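Skollumley Help > Spreadsheets > Lookups and matching

Lookup returns 2170 matches out of 2814 rows, rest are #N/A but the values look identical

datum_line
Member
Posted Monday, May 18, 2026

I have two sheets in one workbook. Sheet A is an export from Posten, our shipping software, with 2814 rows. Sheet B is the parts list, which has been kept by hand for years. Both have a part number column. I need to pull the unit weight from B into A.

My formula in A is

=VLOOKUP(A2,PartsList!$A:$D,4,FALSE)

It works for 2170 rows. The others return #N/A. I checked a number of the failures by eye and the part numbers are there on both sheets, same digits, same length as far as I can see. If I retype one by hand on Sheet A, the lookup works for that row.

Things I have tried:
Changing the column format to Number on both sheets. No change.
Changing the column format to Text on both sheets. No change.
TRIM on the Sheet A column. This made it worse and almost everything went to #N/A.
Sorting both sheets by part number.

Part numbers are six digits. Some have a leading zero, and those show correctly on Sheet A. I don't want to retype several hundred rows, and the export is repeated every month anyway.

2 answers

pivot_and_plumb
Member

Had this last December. Copy the column, paste it into Notepad, then paste it back. Fixed it for me. Or use FALSE instead of TRUE at the end of the lookup.

Comment from datum_line: It is already FALSE. The Notepad method fixed some rows but removed the leading zeros.

Comment from pivot_and_plumb: OK, then format as text before pasting back.

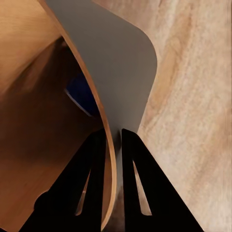
Lebrun_sheets
Moderator, Spreadsheets

You have a type mismatch. Some cells hold a number and some hold text made of digits. An exact match lookup treats 104522 and "104522" as different values. Changing the cell format afterward does not convert what is already stored, so your first two attempts had no effect. TRIM always returns text, so it broke the rows where both sides had been numbers.

Check it first. In an empty column on each sheet enter

=ISNUMBER(A2)

and fill down. Expect a mix of TRUE and FALSE on at least one sheet.

Because you have leading zeros, text is the correct type for this column. Add a helper column on both sheets:

=TEXT(VALUE(TRIM(A2)),"000000")

This converts everything to a number and then back to six-character text with the zeros restored. On the parts list, put the helper to the left of the weight column and point the lookup at it. If you can't move columns, use INDEX and MATCH:

=INDEX(PartsList!$D:$D,MATCH(F2,PartsList!$F:$F,0))

F is the helper column on both sheets here.

If the helper gives #VALUE! on some rows, those cells contain a non-breaking space, which TRIM leaves alone. Use this version:

=TEXT(VALUE(TRIM(SUBSTITUTE(A2,CHAR(160)," "))),"000000")

For the monthly export, don't open the CSV by double-clicking. Import it from the Data menu and set the part number column to Text during the import. Keep the helper on the parts list side regardless, as hand-typed entries will drift again.

Comment from datum_line: ISNUMBER was mixed on both sheets. The helper cleared all but 3 rows, and those are parts missing from the list. Marking as solved.

Comment from bordale_stores: The CHAR(160) version was what I needed. My file came from a web page.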